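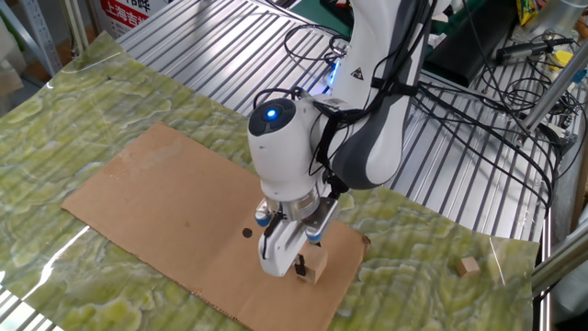
Figure 1. Corrugated cardboard on a glossy marbled mat.

Section 5. Fitting the Curolari table cover

The leaflet in the box says the cover "lies flat in minutes." Ours did not. Plan on leaving it overnight and ignore the leaflet's timing.

1. Clear the table and wipe it down with a damp cloth. Let it dry fully. Water trapped under vinyl stays there.

2. Unroll the cover face down and leave it for at least 5 hours. Warming it with a hair dryer is a popular tip. We tried it on a spare piece and got a ripple that never went away.

3. Turn the cover over and center it. Measure the overhang on each side with a tape. The printed pattern is not always square to the cut edge, so don't line up by eye.

4. Trim with a sharp blade, with scrap cardboard underneath. Make several light passes. The "self-healing surface" on the label may heal from something, but a knife cut is permanent.

5. Press out the air from the middle toward the edges.

CAUTION: Do not put hot pans on the cover. It is sold as heat resistant, with no temperature printed anywhere on the packaging. Use a trivet.

NOTE: The corner clips (part 416) are sold separately. On a table thicker than 27 mm they pop off. Double-sided tape holds better and costs less, though it can mark varnish — test it on the underside first. 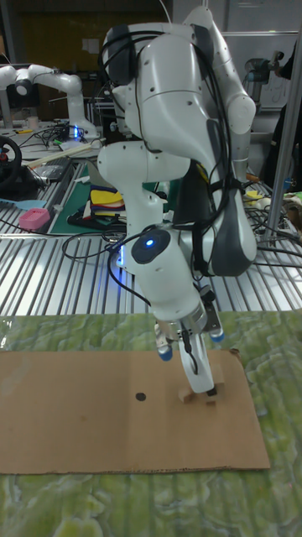 Figure 2. Black cables draped along the arm above the tabletop.

Cleaning

6. Use dish soap and lukewarm water. The Indano spray recommended in the leaflet did no better on coffee or ballpoint ink, and it left streaks that showed up under a lamp.

7. Wipe spills right away. Turmeric and hair dye will stain whatever you do.

8. Store spare lengths rolled, never folded. A crease may soften over time, but don't count on it.

Revised April 24, 2019, Ottó Borbély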